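Monday

Up before six because the radiator in the back room was knocking again. Bled it with the little brass key and got a cup of brown water out of it. It still knocks, but less often. Had oatmeal and the last of the coffee and wrote coffee on the list.

I have been keeping this diary again since the start of May, mostly to have a record of the allotment. Last year I could not remember when I had put in the beans, and I lost an evening arguing about it with Tapio, who was sure it was earlier than I said. So the dates go on the wall calendar in the kitchen and the rest goes in here.

Took the 14 bus out to Sturside and got to the plot at half past eight. The gate lock was stiff and I will bring oil next time. Ground was damp on top and dry underneath. It looked like it had rained for an hour in the night and then quit. The slugs have been at the lettuce along the fence side but left the row by the path alone. I put down more of the wool pellets and moved the two boards they like to hide under.

Peas are up to my knee. I tied them in with the green twine, which is nearly gone. The early potatoes needed earthing up and I did five of the plants before my back told me to stop. The rest can wait until later in the week. The rhubarb is done for the year in my opinion, though I pulled enough for one more crumble.

Tapio Partanen came by at ten with his barrow. He has two rows of onions with white rot and is pulling the whole bed. He asked if I wanted his spare leeks and I said yes to a dozen, so now I have to find room for them. Probably where the spinach bolted. He thinks the water will be turned off again while they fix the pipe by the Groen side, and he has already filled both his barrels. I filled one of mine and two cans and left it there.

We talked about the squash. He starts his in the greenhouse and puts them out late. I put mine out early under bottles and lose half. He was polite about it. 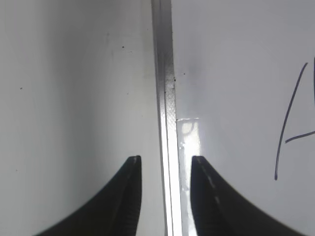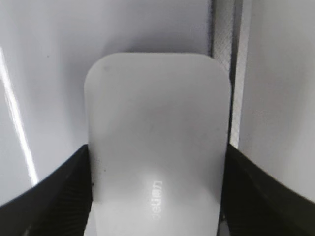
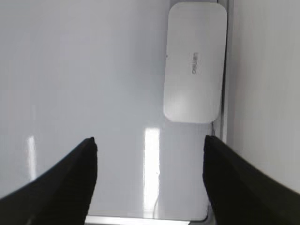
Monday, evening

Home by one. Washed the rhubarb in the sink and cut it up and weighed it, which came to less than I had guessed. Stewed half with orange and put the other half in the freezer. Lunch was soup and the heel of the rye loaf.

Slept in the chair for a while. Then I went through the seed tin, a job I had put off since winter. The Prida carrot seed is two years old and I will sow it thick and see. The parsnip seed is older than that and went in the bin. I have three packets of the same radish, all opened. There is one packet with no name on it at all, flat brown seeds, maybe parsley root. I will put it in a pot on the windowsill and find out.

Called my sister at four. She has the painters in and is living in her bedroom with the kettle. She wants to come the week after next and see the plot, and I told her to bring boots that can get dirty. She asked if she could sleep in the back room and I said yes, and did not mention the radiator.

Walked down to Plerel for coffee, twine, and dish soap. They only had the thin twine. The plain clay pots were marked down to 60 cents, so I got two. Paid with a fifty and the girl had to go and get change from the other register. I should have broken it on the bus pass.

Supper was potatoes and an egg, then crumble. I was short on oats for the topping and used some crushed crackers in with them. It was fine but salty.

The leeks are bothering me. If they go in the spinach bed they will be in the way of the late cabbages, and if they go by the fence the slugs will get them while they are thin. I drew it out on the back of an envelope and then drew it again. The best I can do is to lift the chard on the left end, which I do not much like eating anyway, and put them there in two short rows. Will ask Tapio how deep he sets his.

Radiator knocked twice while I was writing this. To do tomorrow: oil for the gate lock, call about the radiator, oats, soak the new pots.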